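Clemanholm Heart Support List
Subject: Re: Cardiac rehab after a stent – how many sessions?
Date: 23/03/2026

On the list, a member at Derkach wrote:

> I had one stent put in last month and my cardiologist has referred me to
> the rehab program at Pruster. They say 36 sessions, three a week. I work
> full time and the drive is long. Has anyone done fewer and still gotten
> something out of it? Also, is it worth buying a step counter, or do they
> give you one? My insurance letter is four pages and I can't tell what
> the copay is.

I finished the Pruster program last fall, so I'll answer in the same order.

Sessions. Mine was also written up as 36. I missed five, two for a cold and three for work, and they let me make up all but one. Ask for the early slot. It starts at 6:30 and you are out by 7:45, showered if you hurry. There is also a home version through Cendico where you come in every other week and do the rest by phone. I didn't use it, but two people in my group switched to it halfway. Your cardiologist has to sign off on that, and you may need a new referral form.

Step counter. They lend you a heart monitor during class but you don't take anything home. I used the cheap counter I already had. My first full week home I averaged 3489 steps a day. The nurse had me add 1000 and hold there for two weeks before adding any more. Don't go by my numbers, get your own from the staff – they base it on your stress test.

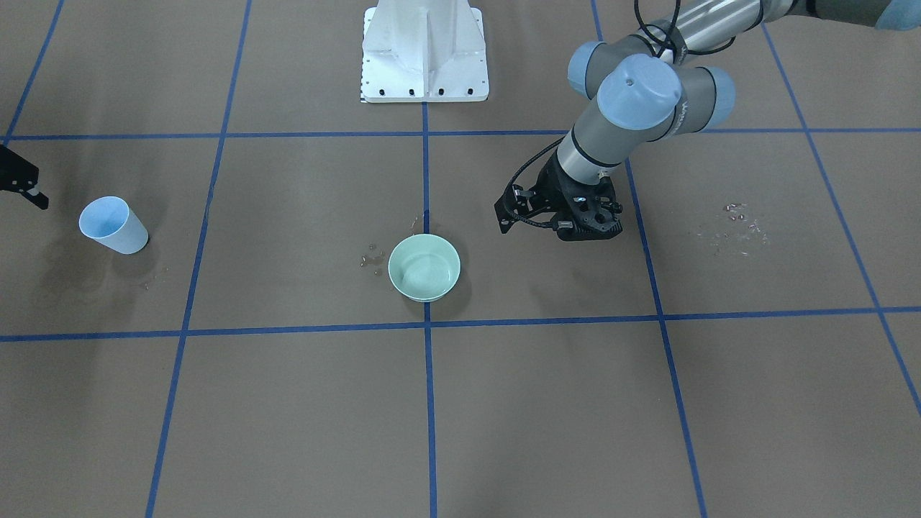 Cost

My bill was $60 a visit until I met the deductible, and nothing after that. The letter doesn't say this clearly. Call the number on the back of your card and ask for "outpatient cardiac rehabilitation, per session." Write down the name of the person and the reference number. I had one visit coded wrong and needed both.

What to bring

Indoor shoes, a water bottle, your current medication list with doses. If you carry nitroglycerin, bring it every time, they do check. Eat something light an hour or so before. The room runs cold in the morning and I wore a sweatshirt for the warmup.

Parking is free in the back lot if you get the ticket stamped at the desk. The new schedule starts in April and the early slots fill first, so I'd call soon.

R.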